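Removing Drives and Checking the Power Supply in an Older Desktop

Workshop tips / Computers
Obinna Edet

Most desktop towers that come across a home bench need the same work: dust out, drive out, cables checked, everything back where it was. The procedure below assumes a standard steel case with a removable side panel and internal bays for 3.5-inch drives. Allow an hour for the first one.

Before opening the case

Shut the machine down from the operating system, switch off at the wall and pull the power cord. Hold the front power button in for several seconds to drain residual charge. Disconnect the monitor, keyboard and network cable, then lay the case on its side on a firm surface with the open side facing up. Carpet is a poor choice on account of static.

Touch bare metal on the chassis before handling any component, and again each time you come back to the bench. A wrist strap is better.

Keep case screws and drive screws in separate dishes. Drive screws come in more than one thread, and forcing the wrong one will strip the hole. I use the lids from Lemma storage jars, but any shallow dish will do.

Data and power cables

A SATA drive has two connections. The narrow one carries data and is often a brightly coloured flat cable. The wider one is power, fed by a bundle of yellow, red and black wires from the supply. On a typical drive the colours mean:

Yellow – 12 volts
Red – 5 volts
Black – ground

Grip the plug body and draw it straight out. Do not pull on the wires and do not rock the plug sideways, as the plastic tongue inside the drive connector snaps easily and cannot be sensibly repaired. If the data cable has a metal latch, press it down fully before pulling.

Work on the data cable first. It is lighter, tends to loop across the bay, and gets in the way of the power plug if left in place. 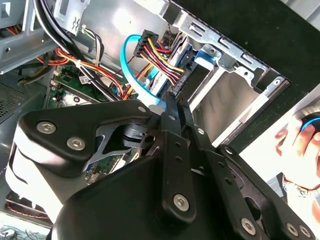

Mihret Hadgu would reverse that order and take the power plug off first, on the grounds that it is the stiffer of the two and shoves the drive about in the bay if the data cable is still holding it at the other side. Either order works on a machine that is unplugged. In a tight case, start with whichever plug you can grip squarely.

Label both cables with masking tape if there is more than one drive. Note the socket number on the motherboard as well; swapping ports can change the boot order and cost you time later.

Releasing the drive

Cages vary. Some hold the drive with screws on both sides, some with a coloured plastic clip or lever, and some with a sliding tray. Look for the clip before reaching for a screwdriver. Old plastic goes brittle, so press it gently with a thumb and stop if it will not move. Slide the drive out level, supporting it from beneath, and put it on an anti-static bag or a sheet of clean cardboard.

With screw-mounted drives, leave one screw in on each side until last. Otherwise the drive will drop at one end and hang off its cables.

While the bay is empty, brush it out. Dust packs into the slots of the cage and reduces airflow over whatever is mounted there. A 25 mm natural-bristle paintbrush is adequate. Vacuum from outside the case and keep the nozzle off the boards.

The power supply

Treat the supply as a sealed unit. Capacitors inside can hold a dangerous charge well after the cord is out, and there is nothing in there worth servicing at home. Never remove its cover.

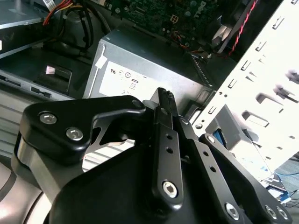
What can be done from outside is limited but useful. Brush the vent grilles, holding the fan blades still with a cotton bud if they are within reach. Check that the mounting screws at the rear of the case are firm. Follow each lead out to its connector and look for browning, softened plastic or a plug that sits crooked. Any of these means the part should be replaced.

Read the rating label before buying a bigger graphics card or adding drives. The total wattage matters less than the figure for the 12 volt rail, and the two are often confused. If the label faces inwards, look up the model number from your original paperwork.

Reassembly

Refit in the reverse order. Push each plug home until it stops, and tuck cables clear of every fan. Before the side panel goes on, reconnect the monitor and keyboard, restore power and confirm that the drive is listed in the BIOS. If it is missing, shut down, unplug again and reseat the data cable at both ends – the motherboard end is the one usually disturbed.

Retired drives should be wiped or physically destroyed before they go to e-waste.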